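Comton students move household robot project into simulated rooms

Ziststead, Sun 8 October

The robotics club at Comton Secondary School has finished the first stage of a student project to program a two-armed household robot entirely in simulation. The stage covered table clearing and ran through September. A second stage, in which the robot must carry what it picks up to another part of the room, began this week.

The project is called Brumarero. It has 13 students from Grades 10 to 12, working in teams, and is supervised by technology teacher Rhodri Morgan. The club meets after school in the computer lab and does not own a full-sized robot. All work is done on a simulated model with two arms, each ending in a gripper.

The students wrote the control program in Python. It is split into separate modules for locating an object, planning the arm's path, closing the gripper and releasing. Each team is responsible for one module and must keep to an agreed format for the data it passes on. Morgan said the format took longer to settle than the code.

"One team was working in centimetres and another in metres, and the arm tried to reach through the wall," he said. "We wrote the units into the file header after that."

A trial starts with the robot at a table in a furnished room and ends when the chosen object has been lifted and set down, or when the time limit of 52 seconds runs out. The room layout and the objects are reset between trials. Results are logged automatically, along with the joint positions of both arms. By the end of the first stage the club had logged 1,647 trials.

Most failures fell into two groups. In the first, the gripper closed before the arm had stopped moving and pushed the object away. The students fixed this by adding a short pause and a check on joint speed. In the second, the planner chose a path for one arm that crossed the path of the other. The current version parks the idle arm before the working arm moves. This is slower but has removed nearly all of the arm-to-arm contacts in the log.

Thin objects remain a problem. The locating module fits a box around each object and aims for the centre, which suits compact items and works poorly for sticks and long handles. The team in charge is testing a version that finds the long axis first and turns the wrist to match. Clear objects are also often missed, and they have been left out of scoring for now.

Camera angle was a further source of error. The simulated camera can be set at a steep tilt, and an early version of the locating module assumed a level view. It placed objects well off the tabletop. The module now reads the camera's orientation from the simulator before it estimates any position.
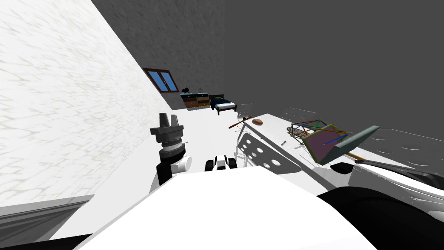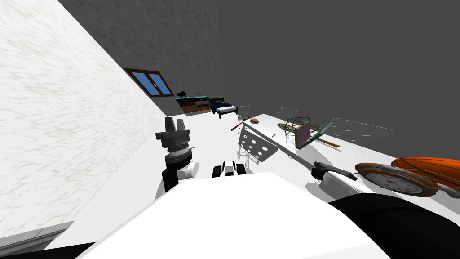
Simulated room with the robot's two grippers and the table, two views.

The program runs on the lab's desktop computers. Eight of these were upgraded with more memory over the summer, paid for by a grant from Trevor, a local machine shop. Before the upgrade, a set of trials had to be left running overnight. The same set can now be completed during a club session, so students can change a setting and see the result on the same day.

For the second stage, the teams will add a module that plans movement across the floor. The robot will need to hold an object steady while its base turns, and the pause added in the first stage may have to be changed. A dropped object will count as a failed trial even if it lands close to the target.

The club plans to release its code and trial logs to other schools in the district once the second stage is complete. The documentation is being written by the Grade 10 students, who will take over the project next year. Morgan said they were given the job so that any step they could not follow would be rewritten before the senior students graduate.

Students who want to join for the second stage can speak to Morgan in the computer lab. Some experience with Python is useful but not required.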